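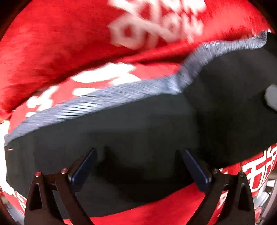
Black sweatshirts with ribbed hems: fold or hang?
Laundry & Closets > Folding and Storage

brestby_basement
I have a stack of dark knit tops with the grey ribbed band at the bottom, and my spouse has decided we're switching to "file folding" after watching a video. You fold everything into little upright packets and stand them in the drawer like folders. I'm not convinced. The ribbing is thicker than the body of the shirt, so every packet comes out fat at one end and leans over. Has anyone kept this up for more than a week with heavy tops? I don't care about T-shirts, T-shirts will do anything.

golline2705
Been doing it 14 months. Works fine. Fold the hem up to the collar first so the band ends up inside, then thirds.

brestby_basement
Tried that. Band on the inside gives me a lump in the middle and the thing springs open when I let go. Which direction are your thirds?

golline2705
Sleeves in, hem up to collar, then roll the fold down in thirds. Your drawer might be too loose. They hold each other up.

mothproof_maybe
"They hold each other up" is the part that always gets skipped in the videos. So it works when the drawer is full. Take three shirts out on Monday and the rest fall on their faces. I went back to flat stacks and alternated the hems, one facing front, one facing back. The stack stays level and I don't have to think about it.

KwiatkowskiStreet
Second the alternating. I'd go further and say upright folding is for people with shallow drawers and thin clothes. My dresser is a Berkmont and the drawers are deep enough that the packets just sit in the bottom with a lot of air over them.

golline2705
Mine are deep too. I put a shoebox in there.

KwiatkowskiStreet
So the method is folding plus a shoebox.

golline2705
Sure, if you want to put it that way. I can still see all 17 of my tops when I open the drawer. How many can you see in a stack?

KwiatkowskiStreet
I can see the top one and the hems of the others. On black shirts with a grey hem that's plenty, the hem is the only part that looks different anyway.

lint_and_found
Can I ask why hanging is off the table? OP put it in the title and then everybody ran off about drawers.

brestby_basement
Closet rod is full. Also the knit ones grew shoulder bumps the last time I hung them, and the ribbing at the bottom went wavy. Could have been the dryer.

lint_and_found
I'd bet on the dryer. I hang sweatshirts all winter and the bottoms are fine. Real sweaters I wouldn't hang, but you haven't said which these are.

brestby_basement
Some of each. The tags are mostly gone.

mothproof_maybe
Then treat them all like sweaters and fold them. I don't buy that hanging is harmless for anything with a heavy rib. The weight sits at the bottom and pulls all day.

lint_and_found
Pulls with what, though? It's a hem.

mothproof_maybe
A hem that's doubled over. Hold one by the shoulders and tell me where the weight is.

brestby_basement
OK, I did one drawer each way this afternoon. The upright drawer took me about twice as long and two of them already need refolding. The flat stack with alternating hems is seven high and hasn't moved. The spouse says I folded the upright ones badly on purpose. I did not, but I can't say I was rooting for them.

golline2705
Pull the band tight before the last fold. You're leaving slack in it.

brestby_basement
I'll redo the two that fell over and leave the drawer alone until the weekend. If I have to buy a shoebox's worth of shoes to make this work, I'm going back to stacks.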